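Clenura、配管用超音波流量計「Tollness」の受注を開始

計測機器メーカーのClenuraは、既設配管の外側に取り付けるクランプオン式の超音波流量計「Tollness」の受注を開始した。出荷は11月からで、国内の販売は産業機器商社のTedescoが担当する。

Tollnessは、配管を切断せずに冷却水や温水、薬液などの流量を測定できる。センサーを専用の固定金具で配管に取り付け、超音波が上流側と下流側を行き来する時間の差から流速を求める方式を採用した。対応する配管の呼び径は13Aから400Aまで。樹脂管とステンレス管では、同じセンサーを設定の切り替えだけで使用できる。
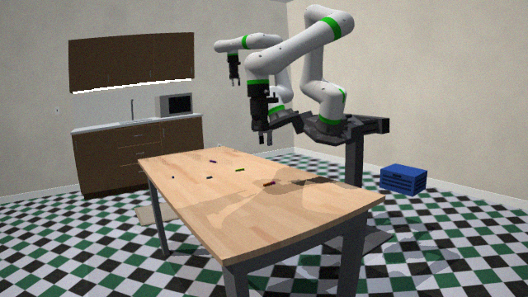
従来機では、配管の材質や肉厚を作業者が一覧表から調べて入力する必要があった。Tollnessは主要な規格管の寸法を本体に登録しており、画面で呼び径と材質を選ぶと、センサーの取り付け間隔が表示される。規格外の配管については、外径と肉厚を手入力する。

出力は4-20mAのアナログとパルスのほか、Modbus RTUに対応する。Modbusでは1系統に最大32台を接続できる。測定値は本体のメモリーに保存され、USB経由でCSV形式のファイルとして取り出せる。

開発を担当したレンツォ・マラス氏は「既設の冷却水ラインを止められないという相談が多かった。後付けで済み、点検のときに外して別の配管でも使えるものを目指した」と話す。 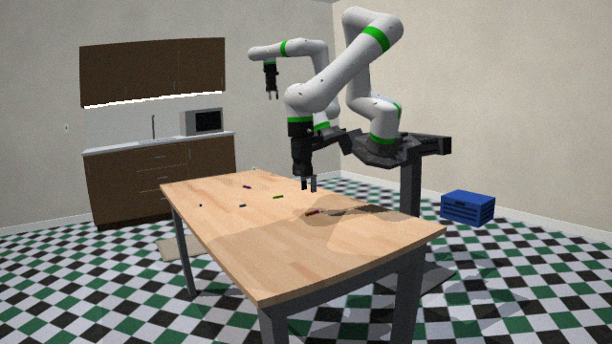 市松模様の床の室内に置かれた木製テーブルと2台の白いロボットアーム(CG)

Plevportの工場で先行評価

同社は受注開始に先立ち、Plevportにある自社工場の冷却水系統で評価試験を行った。試験は連続952時間にわたり、ポンプの起動と停止を繰り返す条件も含めた。既設の電磁流量計と指示値を比較し、仕様の範囲内に収まることを確認したという。

気泡が多く混入する流体や、内面に厚いスケールが付着した配管では測定が不安定になる場合がある。同社は導入前に、受信強度を確認する仮設置を勧めている。仮設置用の機材はTedescoが貸し出す。
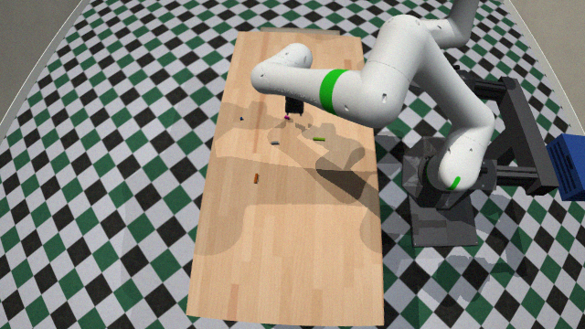 校正と保守

校正は出荷時に実流で行い、成績書を標準で添付する。再校正はPlevportの工場で受け付ける。センサーと配管の間に塗るカップリング剤は消耗品で、高温用と一般用の2種類を用意した。屋外に設置する場合は、別売りの保護カバーの使用が必要となる。

サービス部門のベネデッタ・マルティネッリ氏によると、従来機の固定金具もTollnessのセンサーに使用できる。ただし信号ケーブルはコネクターの形状が異なるため、交換が必要になる。
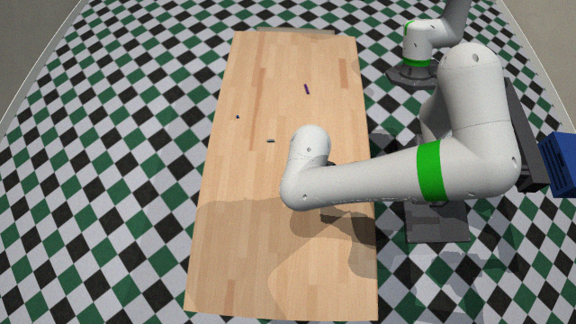

価格と問い合わせ

価格は配管の口径とケーブル長によって異なり、個別見積もりとなる。従来機の販売は在庫がなくなり次第終了するが、修理の受け付けは継続する。製品の仕様書と取り付け要領書は、Tedescoの各営業所で配布している。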